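Timestamps, again

I spent most of July on a problem I had put down to the policy, and it was in the logging. I'm writing it up while I still remember the order I tried things in.

The task is a plain one. Three plates stand in a rack, there's an apple on the table, and the arm has to put a plate down and get the apple onto it. Our model takes the wrist camera stream and the joint positions and gives back a short chunk of actions. Offline the losses looked fine. On the arm, it would come down on the apple a little to one side and close too early, and it did this far more on fast approaches than on slow ones.

My first guess was blur. When the wrist swings across the table the pictures smear and tilt, and I thought the encoder was losing the fruit. 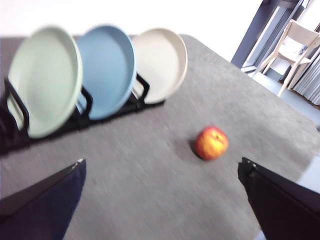
Ngan-ling Ng thought the blur was a red herring and that I should replay a logged episode with the joint positions drawn over the video before touching the encoder. If the overlay slid about when the arm sped up, it was a clock problem and no amount of augmentation would help.

I had already started a training run with extra blur, so I let that finish first. It made no difference. Then I wrote the overlay tool, which took an afternoon, and the projected fingertip path ran ahead of the picture whenever the wrist moved quickly. At rest it lined up perfectly.

The cause was dull. The recorder, Driltow, stamps joint states when they are read off the bus, but it was stamping camera frames when they reached the writer. Between the two sits a decode step and a queue, and the delay came to 60 milliseconds. Slow motion hides that. Fast motion doesn't, and the model had learned to pair each picture with a joint position from slightly later.

I made two changes. Frames are now stamped in the capture thread, before decoding, and the loader matches each frame to interpolated joint states instead of taking the nearest one. For the old episodes I shifted the camera stamps back by the fixed delay, checked them with the overlay, and threw out four where the queue had backed up and the delay wasn't constant.

After retraining on the corrected data, I went through the wrist view again at the part I care about most, with the fingers either side of the apple over the plate.
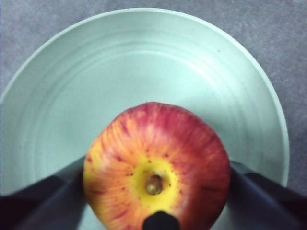
The gripper command needed a look as well. It goes through a separate node with its own rate limit, and the logs held the command but not the measured opening. I now record both. The policy gets the measured value as input and predicts the command, so it can tell a closed gripper from one that has only been told to close.

Still to do: the overlay check should run by itself on every new episode and fail loudly if the offset drifts. Wai-kit Hsieh has a script for estimating the offset from optical flow and joint speed, and I want to try that before writing my own. I also need to go back over the Plimara recordings, which used the same writer and probably have the same fault.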